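Arside Reuse and Refill Pilot
Progress report to the Fovevia Fund, second reporting period
17/11/2023

Where we are

The short version is that the refill stations are running, people are using them less than we said they would, and I am not convinced that the numbers we agreed to collect tell either of us what we want to know. The longer version follows. I have kept to the headings in your template except where a heading made no sense for this period.

Work done since the last report

Both refill stations are open. The first, at the Okonkwo grocery, has been in service since May. The second, in the front hall of the Flirnard building, opened late and has had a rough start. The delay was a plumbing matter and then a permit matter, and I have attached the letters so you can see who was waiting on whom. I would rather you read them than take my word for it.

The stations carry dish soap, laundry liquid and cooking oil. Hand soap was in the original plan and was dropped after the supplier changed its minimum order. We may bring it back. I doubt it.

The leaflet went out to 1,908 households. I said in the spring that a leaflet was a weak tool, and I still think so. We asked people at the stations how they had heard of us, and the most common answer was that they had walked past. Your office asked for a second leaflet in the new year. I would ask you to think again before paying for the printing.

Use of the stations

We recorded more than 800 refills over the period at the two stations combined. That looks healthy on a chart. It looks less healthy when you see that a small group of regulars accounts for a large share of it. Through the loyalty card we can identify 39 households that came back often enough to be called steady users. The card is voluntary, so the true number is probably higher, but I can't tell you by how much and I won't guess in a report.

The application said that refill stations "change habits." I did not write that line and I would not sign it today. Most of our steady users told us they were already buying in bulk or reusing containers before we opened. We have made life easier for them, which is worth something. Whether we have changed anyone's habits is a separate question, and the survey as it stands can't answer it. It asks people whether they feel more aware of plastic waste. Of course they say yes. They are standing at a refill station with a bottle in one hand and somebody from the project in front of them.

I would like to replace that question with two plain ones: what did you buy last time, and where did you buy it. The answers will be duller and easier to check.

Waste avoided

The template asks for weight of plastic avoided. The usual way of working this out is to multiply refills by the weight of a new bottle. I have not filled in that box. The method assumes that every refill replaces a purchase, that the bottle brought in would have been thrown away, and that the bulk drums we receive weigh nothing. The drums do weigh something, and at present the supplier takes back only part of them. If the fund needs a figure for its own annual summary, I can supply one with the assumptions written beside it, and I would ask that they be printed together.

Containers

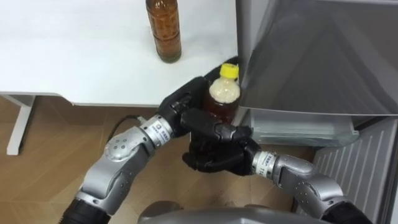
Which containers people should bring has taken up more staff time than any other question. We began by accepting anything clean with a lid, and that was too loose. Wide jars drip, spray bottles take ages to fill, and thin water bottles fold when you squeeze them. The easiest sort to handle is a plain plastic bottle with a screw cap, and a bright cap like the yellow one in the photo is harder to lose on a crowded counter. We now suggest that type on the sign at both stations. Labels are the other headache: people fill a bottle, take it home and forget what is in it, so we hand out stickers and a pen. The stickers peel in damp kitchens. A better kind costs more, and I have not ordered any until we agree next period's budget.

Money

Spending is slightly under budget overall. The underspend is in staff hours at Flirnard, for the obvious reason that the station there was closed. Please don't read it as a saving. Repairs are over budget, mostly pump seals, and I expect them to stay over. The cheaper pumps were a mistake and I was part of that decision.

Risks

The Okonkwo grocery has told us its lease is under review. We have no written promise of space beyond the current agreement. Cooking oil prices remain hard to predict, and our shelf price is now close enough to the supermarket's that some customers have stopped bothering.

What we are asking for

Permission to move the leaflet money to pump replacement. Permission to change the survey questions. A decision on a third station should wait until the Flirnard station has had a full period of normal opening. I know there is some eagerness to announce one, and I would advise against it.

The attached sheets give refills by station and product, with the gaps in the Flirnard record marked.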